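Session 3: Grounding after a difficult experience
Course tutor: Loan Kiều

Intense inner experiences can leave a person tired, restless or cut off from daily life. Grounding means bringing attention back to the body and to ordinary tasks.

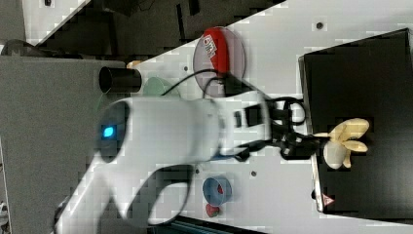
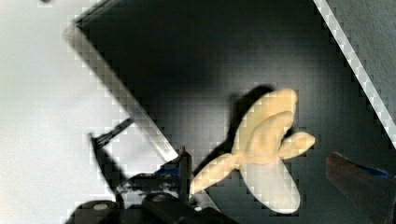

Start with food and sleep. Eat at regular times, even if the meals are small, and put long meditation or fasting on hold. Tâm Hứa's handout from session 2 covers sleep in more detail.

Next, choose one physical task each day: washing up, sweeping, walking to the shop. Allow up to 9 minutes at first. Keep your eyes open and name what your hands are doing.

Write notes afterwards in plain words. Leave interpretation until session 4.

See your GP if you go without sleep for more than a night or feel unsafe.

Reading for April: course reader, page 69.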